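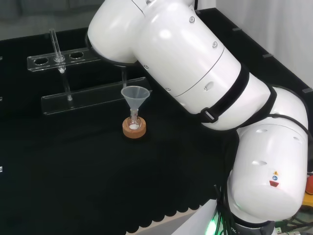
¿Merece la pena cambiar los dedos de serie de la pinza para manejar vidrio de laboratorio? Para tubos lisos, casi nunca; en cuanto la pieza tiene llaves, cuellos o tapas, un dedo con algo de relieve ahorra muchos disgustos.

Llevaba desde enero queriendo comparar en serio los dos juegos que tenemos en el cajón, los Dralik y los Keten, y por fin he sacado un par de tardes. Los Dralik son duros, finos y entran por cualquier hueco. Los Keten son más gorditos y agarran que da gusto, pero te obligan a pensar la aproximación desde arriba con bastante más cariño. Trinidad Collado me preparó el controlador con las dos configuraciones guardadas, así que pasar de una a otra es cargar un archivo y recalibrar (¡bendita sea!).
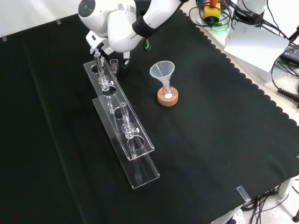
Lo que más me ha cambiado los números es la altura de aproximación. Con 2 milímetros de más, el dedo fino ni se entera y el gordo ya no cierra donde debe. En una gradilla transparente como la nuestra la cosa se complica, porque la cámara de profundidad ve el acrílico cuando le apetece, y encima los tubos con llave de paso tienen la manilla blanca asomando hacia un lado, justo por donde a mí me gustaría meter la pinza. Acabé girando la muñeca antes de bajar y limitando la velocidad en el último tramo. Más lento, sí, pero duermo mejor.

También probé a tirar solo de la cámara de muñeca, sin la fija. Con el paño oscuro de fondo el vidrio se distingue por el borde y poco más, y de cerca los propios dedos se comen una esquina de la imagen.

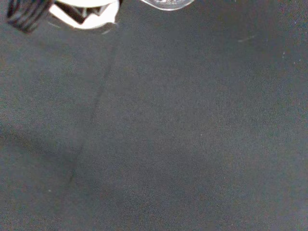 Por eso al final me quedo con las dos cámaras: la fija para decidir a qué pieza voy y la de muñeca para corregir el último empujoncito. El registro de la comparativa se ha quedado en 711 intentos, repartidos entre los dos juegos, y lo he subido a la carpeta Beltness con las notas de cada cambio. Están escritas deprisa — perdón por las abreviaturas — pero se entienden.

Me falta repetirlo todo con la fuerza de cierre más baja y ver si los Keten siguen sujetando igual de bien. Si alguien de Salazar tiene por ahí otro juego de dedos blandos y me lo presta, lo meto en la siguiente tanda.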